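Questions I Get About the Supper Club (and My Answers)

I've been running Dindness out of my dining room for a while now, and I get the same emails over and over, so I'm putting it all in one spot. If yours isn't on the list, write to me anyway. I do read everything, just not quickly, and never on a cooking day.

What is Dindness?

It's a supper club. You come to my place, you sit at one long table with people you mostly don't know, and I feed you until you ask me to stop. There's one menu a month and everybody eats it. I started it because I missed cooking for a crowd after I left restaurant work, and my family had gotten pretty tired of being the crowd!

How many people come?

Eleven. That's how many chairs I can get around the table before somebody's elbow ends up in the soup. I tried twelve one time and we spent the whole night apologizing to each other.

How do I get a seat?

You have to be on the mailing list, which has 1,678 people on it as I type this (I know, I can't believe it either). The menu goes out around the middle of the month with a link, and you put your name in. I leave it open for a full day and then draw names. It used to be first come, first served, but the seats were going in a couple of minutes and I was getting sad emails from nurses and bus drivers who couldn't check their phones at work. The draw is fairer. If you've put in five times and never gotten a seat, tell me and I'll bump you up.

Can I bring a friend?

Yes, one. Put both names on the same entry and you'll get drawn together or not at all. Please don't enter separately and hope for the best, because then one of you gets in and I get to be the bad guy. 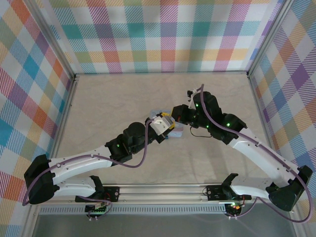 What does it cost?

The price is on each menu because it moves around with what I'm buying. A night of beans and greens costs less than a night of crab, and I'd like the price to show that. It covers all the food, the welcome drink, coffee or tea, and the tip for my helper, who washes dishes and carries plates and generally keeps me from crying. You pay when you're drawn. No cash on the night, please, I will put it in an apron pocket and send it through the wash.

What kind of food is it?

Whatever I'm excited about. Last July was all tomatoes, start to finish, dessert too (tomato jam on a cornmeal cake, and I'd make it again tomorrow). I cook a lot of Batak food from North Sumatra, because I spent a long time there learning from the family behind Lumbantobing, a little lunch place that taught me most of what I know about chilies. The fish in yellow sauce that regulars keep asking for came out of that kitchen. It shows up maybe three times a year.

Is it very spicy?

Some of it. I keep the hottest sambal on the side so you can decide for yourself how your evening goes. If you're really sensitive to heat, say so on the form and I'll make your plate mild.

I'm vegetarian / gluten free / allergic to something. Can I still come?

Vegetarian, yes, always. Vegan, usually, but check the menu first. Gluten free is fine most months. Nut and shellfish allergies are where I have to be careful. It's a home kitchen, I own one big wok, and peanuts get into everything. If your allergy is the kind where you carry a pen for it, please write to me before you enter and we'll talk it over like grown-ups.

Do you serve alcohol?

The welcome drink has a little in it, and there's a version without. After that it's bring your own. I put pairing ideas at the bottom of the menu. Beer is hardly ever wrong with my food. There's a tub of ice by the back door.

What time should I show up, and what should I wear?

Doors are at 6:30 and we sit at 7. Please don't come at 6, I'll be in my socks and yelling at rice. Wear whatever you like but skip the white shirt on a curry night.
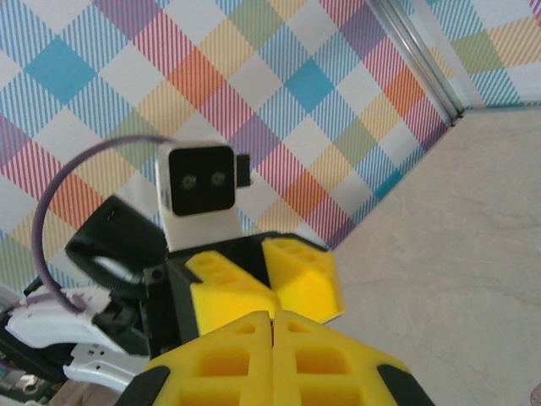
Where do you buy your ingredients?

Vegetables come from Latari, a small farm that grows long beans and bitter melon, plus more eggplant than anyone should. Spices come from Irka, where they'll let you stand there and smell the coriander for as long as you want. Fish is from whoever has good fish that morning, and sometimes nobody does, and then it's chicken.

What happens if I have to cancel?

Up to three days ahead, you get all your money back. After that I've already shopped, so I can only refund you if somebody takes the seat. Somebody nearly always does. I keep a short waiting list for each dinner and those people have gotten very good at saying yes at four in the afternoon.

Can I bring my kids?

If they'll sit through a long dinner and eat a few strange things, sure. They need their own seat, same as you. The youngest guest so far was seven and she ate more tripe than her dad did.

Do you share recipes?

I do! Each dinner's recipes go out to the mailing list the week after, whether you came or not. They're written for four people because most of you don't own my pots. I'm slow with the desserts, since I bake by feel and then have to go back and weigh everything.

Do you do private parties?

Only in January and February, when the regular dinners take a break. Same table, same number of chairs, and you get to pick between two menus. Email me in the fall if you want one.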